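**February 27, 2021, Provthorpe.** We've changed how we look after the potting cell at Trovell, and I'm chuffed enough about it to put out a proper notice!

Up to now we stopped the arm every 800 cycles, whatever it had been up to, and gave everything a wipe and a prayer. From today the gripper gets checked after every 25 pots instead (it takes seconds, the arm does most of it itself) and the full strip-down waits until the log asks for one. Our last run reached 1471 cycles before it did, which beat my own guess by miles.

The Oshima fingers stay as they were. What's new is the Juleo setup sheet, all 16 steps of it, covering finger gap, wrist camera focus and where the stand goes. Growers who have the same cell can write to us at Provthorpe for a copy, free of charge. A second version follows in September, with the bits I've forgotten.

Finger gap is the setting I get asked about most, so it comes first on the sheet. Set it with a pot you really use, scuffs and all. I like a dark tapered one with a thick rolled rim, sat in a square black stand, and I go by the rim when I'm lining up the wrist.
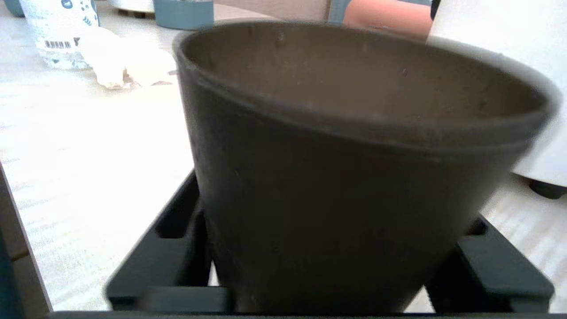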